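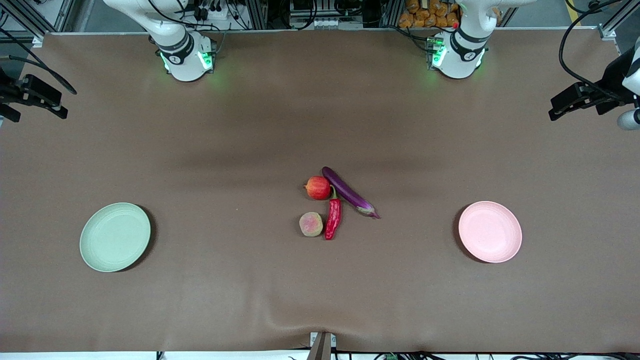 桌子上有两个盘子、四样蔬果,还有一个有两只手臂的机器人。

机器人为什么会把桃子捏坏?

小朋友们,你们捏过熟桃子吗?手指轻轻一按,桃子上就会有一个小坑。再用力一点,汁水就流出来了。我们人很少会把桃子捏坏,因为手指能感觉到它是软的。可是机器人要做到这一点,需要学习很久。

今天我们讲一个发生在八月的小事故。没有人受伤,受伤的是一个桃子。

我们的工作室叫 Detiletti,在这里大家教机器人整理食物。这个项目的名字是 Dindance。机器人的任务听起来很简单:把桌子中间的苹果、桃子、辣椒和茄子拿起来,放到两边的盘子里。一个盘子是浅绿色的,一个盘子是浅粉色的。水果放一个盘子,做菜用的放另一个盘子。

你可能会说,这个我三岁就会了!对,但是请你想一想,你的手一共做了多少事情。你先用眼睛找到桃子,然后把手伸过去,手指张开得刚刚好,再合起来,不能太轻,也不能太重。机器人每一步都要计算。

先认识一下机器人的手

机器人手臂的最前面有一个黑色的部分,叫做“夹爪”。它像两根硬硬的手指,可以张开,也可以合上。夹爪里面有一个小电机,电机转动,手指就靠近。

那么,夹爪怎么知道什么时候应该停下来呢?它看一个数字,这个数字叫“夹力”,就是夹东西的力气。在我们的程序里,每一种东西都有自己的夹力。茄子的皮又滑又紧,夹力要大一点,不然它会溜走。辣椒很轻,夹力可以小。桃子最麻烦,它又重又软。我们给桃子写的夹力是 8。

注意,这个 8 不是公斤,也不是别的单位,只是我们程序里的一个刻度。刻度越大,夹得越紧。

那一天发生了什么

那一天上午,机器人已经练习了 36 次,每一次都很顺利。到下一次的时候,它的右手伸向桃子,夹爪合上,合上,还在合上。桃子的皮破了,果汁流到了桌布上。

旁边的工程师马上按下了红色的急停按钮。什么是急停按钮?就是一个很大的、很容易找到的按钮,一按下去,机器人就立刻停住,不管它正在做什么。每一个机器人旁边都应该有这样的按钮。电梯里和超市的自动扶梯旁边,也常常有差不多的东西。(请不要为了好玩去按它!)

机器人停了以后,工程师没有马上去擦桌子。他们先关掉电源,再等一会儿,然后才把手伸进去拿桃子。这个顺序很重要。机器人没有眼皮,也不会打哈欠,你看着它不动,不能知道它是真的关了,还是正在等下一个命令。

大家一起找原因

一开始,大家猜是摄像头的问题。是不是机器人看错了,把桃子当成了苹果?桃子和苹果都是圆的,都有红色和黄色,看错是很有可能的。如果当成苹果,夹力就会太大。

工程师打开了记录。机器人做每一件事情都会写日记,不过它的日记里面全是数字和很短的词。那一天的日记有 3,000 行。大家从后面往前面看,看到第 933 行的时候,找到了一句话:“物品:桃子。”

所以机器人没有看错,它知道那是桃子。

再往下看,夹力也是对的,写着 8。那为什么桃子还是坏了呢?

后来大家检查夹爪,发现了真正的原因。夹爪的手指里面有一个小小的传感器,它的工作是告诉机器人:“我碰到东西了,我现在用了这么大的力气。”连着传感器的一根细线松了。线一松,传感器传回来的数字就一直是零。

你可以这样想:你闭上眼睛,戴上很厚很厚的手套,去拿一个桃子。你什么都感觉不到,就以为自己还没有拿到,所以继续用力。机器人就是这样。它以为自己的手指中间还是空的。

那根线为什么会松

机器人的手臂每天弯来弯去,电线也跟着弯来弯去。请你看看家里旧的充电线,靠近插头的地方是不是最容易坏?那里弯得最多。夹爪上的电线也是一样的道理。我们以前只在每个月的第一天检查电线,这个时间太长了。

怎么修好的

第一件事,换了一根新的线,并且用夹子把它固定好,让它弯的时候不那么用力。

第二件事,改了程序。现在夹爪开始合上以后,如果手指已经动了很远,传感器还是说“零”,机器人就不相信它了。它会停下来,把手张开,然后请人来看一看。我们把这个新的规则叫做 Skedo。

第三件事,每天早上开始工作以前,机器人要先夹一块海绵。海绵不怕捏。如果夹海绵的时候数字不对,今天就不可以夹桃子。

你也可以试一试

准备一双厚手套和一块软面包,请家里的大人和你一起做。先不戴手套,用两根手指把面包拿起来,看看面包上的印子深不深。然后戴上手套,闭上眼睛,再拿一次。比一比两次的印子。如果家里有海绵,也可以用海绵,不过海绵会自己弹回来,印子看不清楚。做完以后,没有弄脏的面包可以吃掉。

几个新词

夹爪:机器人用来拿东西的“手”。
夹力:夹东西的时候用的力气。
传感器:帮助机器人感觉的小零件,有的感觉力气,有的感觉光,有的感觉温度。
急停按钮:按下去,机器器立刻停止的按钮。

想一想,和同学说一说

如果让你来写夹力,鸡蛋应该比桃子大还是小?葡萄呢?一个装满水的纸杯呢?

2026年9月27日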